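Notes from the November Open Day at Mirnutum

Posted in Visits and Demonstrations

In November I attended the open day held by Mirnutum at its site in Zostness. The event was open to the public upon registration, and 182 of the 200 available places had been taken by the time the doors opened. I wish to thank the organizers for a well-run program and for allowing visitors to remain with the staff longer than the schedule required.

The subject of the day was household work with fabric. Mirnutum is one of the partners in the Flitel project, which studies how a robot may learn to handle clothing, towels and bed linen from the example of a person doing the same task. The opening talk was short and free of technical terms. Cloth was presented as one of the harder materials for a machine, as it changes shape each time it is touched and seldom lies the same way twice.

Visitors then moved in small groups to the demonstration. The work is carried out by hand, with a gripper held in each hand in place of bare fingers. The operator may use only what the jaws can do, so that every movement recorded is one a robot could in principle repeat. The first item shown to our group was a towel. 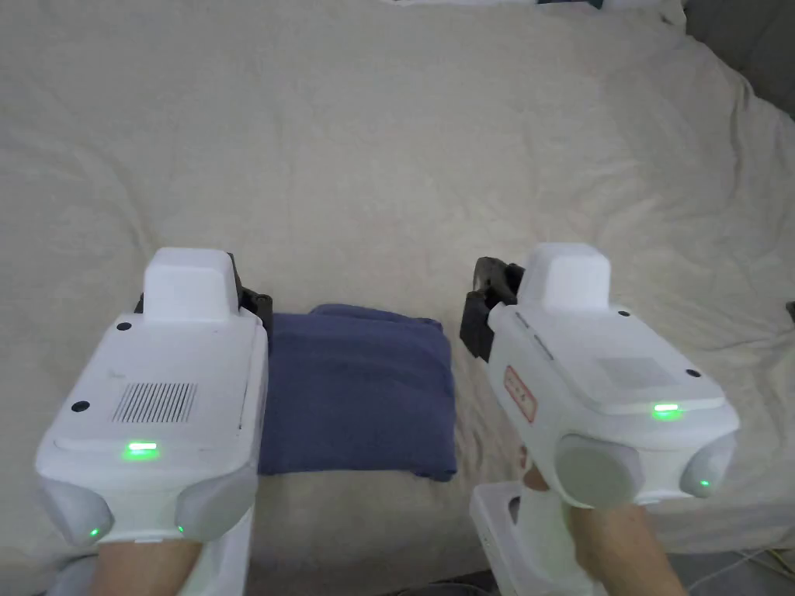
One visitor asked whether it would not be simpler to film people folding with their own hands, given that everyone already knows how. The staff replied that this had been considered at an early stage, and that a hand makes use of the palm, the side of the thumb and a good deal of pressure that a pair of jaws cannot copy. The visitor was not fully persuaded, and the discussion continued on the stairs.

I found the question a fair one. My own view is that the restriction is useful in itself. A person working with two jaws soon gives up old habits and begins to plan each grasp, and it is this planning that the project hopes to pass on.

The second part of the demonstration concerned clothing. The program sheet gave the number of recordings completed under Flitel as 1,522 at the end of the previous month, with shirts listed as the largest group. Each recording covers a single item from start to finish. Where an attempt goes wrong, the operator is asked to correct it and continue - a rule that I had not expected and that seemed to me sensible. 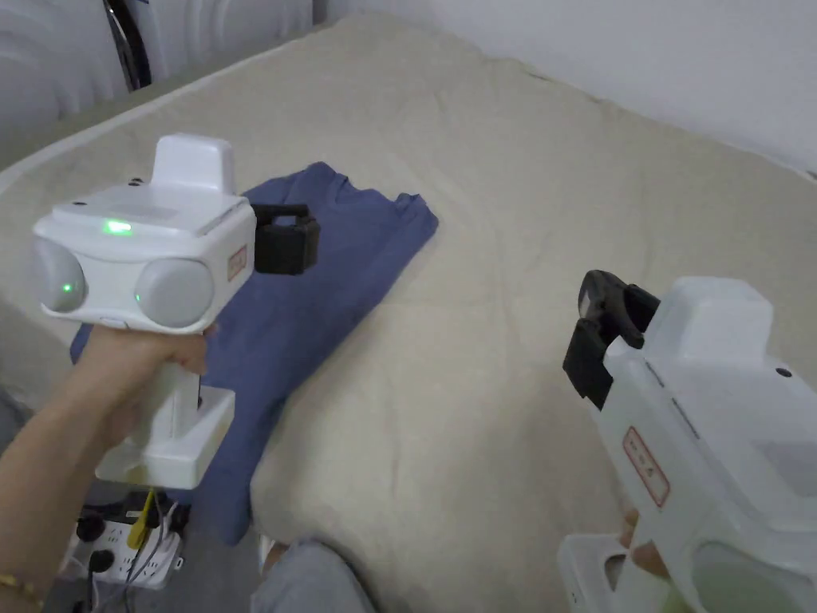 A shirt places demands on the operator that a towel does not. It has a front and a back, and the sleeves must be brought in before the body is folded. Staff explained that new operators are given towels first and move on to shirts when their work has been reviewed. The training period was described as short, although tired wrists were mentioned more than once.

At 2 p.m. there was a session on the camera carried by the gripper itself. Weidemann, which supplies the project with software for sorting and checking the recordings, had prepared a talk on the use of this close view. It bends straight lines heavily, but it keeps the jaws and the cloth between them in sight at the moment of contact. For my part, this was the most instructive half hour of the day.
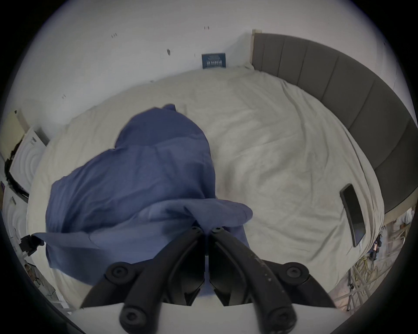

Blue fabric held between the jaws, as recorded by the camera on the gripper.

Questions at the close dealt mainly with privacy and with cost. On the first, Mirnutum stated that recordings are reviewed before they are shared with partners. On the second, no figures were given. I would have welcomed at least a general answer, and I have written to the organizers to say so.

A further open day is planned for the spring, again at Zostness. Registration will be handled through Mirnutum, and those who wish to attend the afternoon talk are advised to request a place in advance, as the room is small.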